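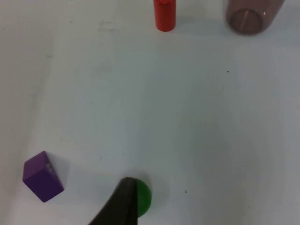 Hi Gladys,

Sorry this is landing on your desk a bit later in June than I promised! The seed library has eaten most of my evenings, in a good way, and I wanted to have the spring numbers in hand before I wrote to you.

So, the short version: we're open, people are borrowing, and we still have money left. We gave out 2,629 packets between the opening and last Thursday, and 102 households have signed up for a card. I'd told you in the application that I'd be happy with half that, and I meant it. Beans and lettuce went first (no surprise there), and then there was a run on okra that I did not see coming at all. We were down to our last few packets by the second week and I had to beg more from the growers out at Buvivholm, who were very nice about it.

**Where the money went**

The biggest chunk was the seed itself, bought in bulk and split up by hand at the Lakatos branch. After that came the drawer cabinets, the envelopes and the label printer. The printer is a Drotamix and I have mixed feelings about it. It prints beautifully for an hour and then sulks. We've learned to do the labels in short batches, and I haven't asked for a replacement because the batches are working fine.

I underspent on signs and overspent on envelopes. The cheap ones leaked! Carrot seed gets out of everything, and I was finding it in the carpet for days, so I switched to the heavier kind with the gummed flap. I moved the leftover sign money across to cover it, as we discussed on the phone, and the receipts are in the folder with the other paperwork.
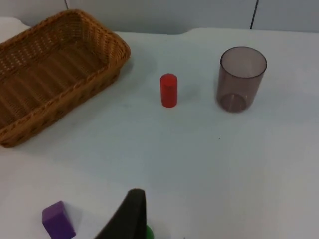

**Classes**

We've held 10 so far, mostly in the mornings, plus a couple after work for people who can't get away. The starting-from-seed one filled up every time. The one on soil testing was quieter, and I think that's on me for calling it "Know Your pH," which sounds like homework. I've renamed it "Why Is My Tomato Yellow?" for the summer and the sign-up sheet already looks better.

The best session was seed saving. People brought their own, some of it in old jars and folded napkins, and we ended up running almost an hour over while everyone swapped. I came home with a squash I can't identify and I've planted it by the fence.

**What hasn't gone so well**

Returns. The idea was that borrowers would bring seed back in the fall, and I've got 49 people who have said yes in writing. I'd like it to be a lot more. Some folks are nervous about doing it wrong, especially with squash and corn, which cross with the neighbors' plants if you let them. I'm writing a one-page guide to the easy ones (peas, beans, lettuce, tomatoes) and I'll send you the draft.

The catalog is also behind. We're keeping it in Plisex, and I've only entered about the first two cabinets. The flowers are still on index cards in my handwriting, so please don't look too closely when you visit.

**Next up**

Fall seed needs ordering by the end of next month: kale, spinach, garlic if I can get it at a decent price. I'd also like to try an evening drop-in for returns once the beans start drying down. No extra money needed for either one, but I would love your okay on moving the September class outdoors to the plot behind the branch. There's a hose, there's shade, and the benches only wobble a little.

Call me any time after four and I'll pick up.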